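Forums > Event Planning > Tabletop & Rentals
Home Forums Vendors New Posts Log In

Cups for a 100-guest rehearsal dinner, rent or buy?
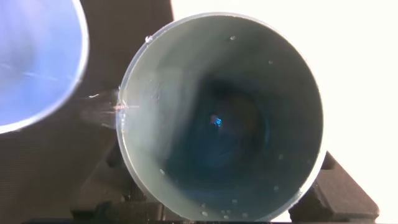

stillau_bride: I'm stuck on drinkware for our rehearsal dinner in October. It's outdoors, 100 guests, long tables, and my future mother-in-law wants stemmed glasses on gravel (!). I'd much prefer wide cups in a pale grey-blue like this one, with that thin rim. The linens are oatmeal, so I think a soft color would look pretty at night. Robles quoted me $362 to rent glassware, delivery included. Do I take it or buy my own?

tentpole_tess: Rent. You do not want to be packing 100 cups at midnight in your nice shoes. Been there, cried in the van.

Drorkus: Gotta disagree with Tess. Rentals are fine if you like whatever's in the warehouse, but you've got a color in mind. Buy, then sell the lot after. I had mine gone in 2 weekends.

tentpole_tess: And where did they live until then? My garage says no lol

Olaia Montoya: I plan these for a living and I'd split it — rent the wine glasses for the head table, buy the casual cups for everyone else. Get 18 extras, people put a drink down and wander off. Ask Cisetti if they'll do a sample before you order, because greys can go kind of purple under string lights.

stillau_bride: Ooh, I hadn't thought of splitting it. That might even keep the MIL happy. Emailing Cisetti tonight!

Drorkus: Still say buy the lot.

Contact Us | Copyright Stillau Events Forum | Back to top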